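About Tusance

Tusance is a home tidying service for families with young children. We started in Itotdale in 2000 with one van and a stack of flat cardboard boxes. Today we work across Itotdale and Srithong, and we still do most of our work in living rooms.

Most of the calls we get are about toys. They end up on the sofa, behind the sofa and under the play mat, and the parts of one set get mixed with the parts of three others. We sort them, pack what is not in use, and set up a place for the rest that a child can reach.

What We Do

A standard visit takes one morning. We begin with soft toys because they take up the most room. Small pieces come next and are grouped by set. Mats and cushions are moved last so there is somewhere to kneel while we work.

We use divided boxes where we can. Small items stay on one side and do not get crushed by larger ones. Anything that arrives in its own wrapping stays in it until the family decides whether to keep it.

We do not throw anything out without asking. Toys a family no longer wants can go to the Wevent toy exchange, which we have run from our Srithong storeroom for 11 years. The exchange holds up to 750 items at a time and is open on Tuesday afternoons.

Where We Work

We cover homes in Itotdale, Srithong and the farm roads between them. Families outside that area can bring boxes to the storeroom. There is parking at the side door.

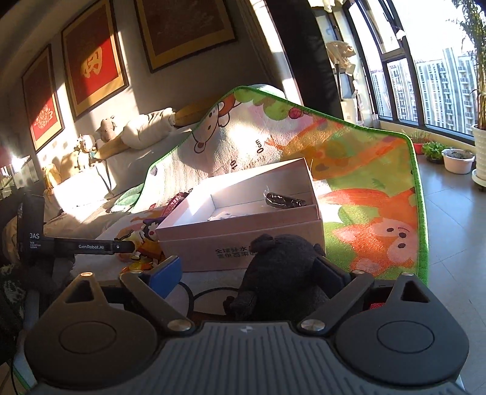
Written by the owner, Tusance Home Tidying

Soft toys do not all have to go in a box. A plush sheep can live on the sofa if that is where it gets played with. We ask families which toys are out every day and leave those alone. A large play mat can be propped up while the floor is being cleared, then laid flat again or stored behind a door.

Prices and Booking

A morning visit costs $100, boxes included. Larger jobs are priced after a phone call. November and December fill up early, so please call ahead if you want a visit before the holidays. Storage at Srithong is billed by the month.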